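Home Syllabus Handouts Readings Assignments Contact

Automation and Work Organization
Handout 7: Introducing a robot cell in a sorting department

1. Background

The case in this handout is the returns department at Okska, a mail-order seller of home goods in Clumamport. Before the change, the department employed 11 people per shift. Goods arrived in mixed boxes, were unpacked by hand, inspected, graded, and placed in totes for restocking or disposal. The product range was wide: decorative objects, framed prints, kitchen items, toys. Shape and surface varied more than weight did.

The robot cell was supplied by Grulum and consists of an arm with a two-finger gripper, a camera, and a control cabinet. The cell was assigned one task only, transfer from the inspection table to the tote. Unpacking and grading stayed with people. This split is typical of first installations, and most of what follows concerns its effects on the manual tasks on either side of the cell.

2. Task analysis before installation

The planning group listed the hand motions in the transfer task and sorted product types by how they could be held. The test set held 149 product types. Three properties caused most of the discussion:

a) Opening width. A parallel gripper has a fixed maximum opening. A round object must be gripped near its widest point, or it tends to be squeezed out of the fingers.
b) Surface. Glossy items reflect the lamps, and the camera may place the edge of the object wrongly.
c) Neighbors. The fingers need free space on both sides of the object. A person pushes the next item away without thinking about it; the cell has to be told to do so, or the items have to be spaced in advance.

Much of this was worked out in simulation. Simulated trials are cheap, and they can be run before any floor space is cleared. They leave out dust, worn finger pads, and torn packaging, so the results were treated as an upper limit on performance.

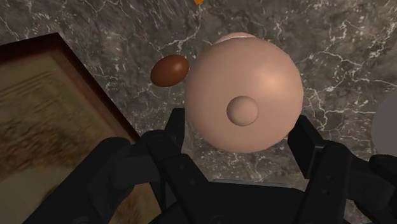 In the simulated trials, 81 percent of the product types were rated suitable for automatic transfer. The remainder were assigned to a manual lane. The department had expected the manual lane to be quiet. In practice it received the awkward items all day, with little of the easy work that used to come in between.

3. Changes in the jobs

Sorter. The number of transfers by hand fell. The remaining ones required more care and more reaching. Under the old arrangement, a sorter handled whatever came next, and difficult items were spread evenly over the group. Rotation between the manual lane and unpacking was introduced in May, after complaints of shoulder strain.

Cell attendant. This was a new position. The attendant clears stopped picks, restarts the program, and records the cause of each stop. Up to 7 stops per hour were logged in the first weeks. The work alternates between waiting and interruption – a pattern well known from process control, and one that operators often rate as more tiring than steady work.

Inspector. Grading rules did not change, but pace did. The cell needs items placed apart on the table, and this spacing became part of the inspector's job without being written into the job description. It was added later, together with a revised time allowance.

Shift lead. Planning moved from assigning people to lanes toward deciding which goods should be sent to the cell. The scheduling software, Uniyal, had no field for this decision at first, and leads kept it on paper.

4. Points for analysis

Percent of product types is a different measure from percent of volume. A suitable type that rarely arrives saves little labor.

Stop records describe the machine. They say little about the attendant's workload unless the time to clear each stop is recorded as well.

Skill requirements moved in both directions. Attendants learned fault handling and basic programming. Sorters in the manual lane received no training, although their average item had become harder.

Small tasks tend to collect around a cell: spacing, turning, wiping the camera cover. These should be listed and timed before staffing is set.

5. Preparation for the seminar

Draw a task allocation table for the department before and after installation. Mark each task that was created, moved, or left unassigned. Bring a proposal for the rotation schedule, with the attendant position included, and state which data you would need from the stop records to defend it.

Related handouts
Allocation of function: methods and limits
Monitoring work and fatigue
Job descriptions after technical change
Reading a stop log
Consultation and notice periods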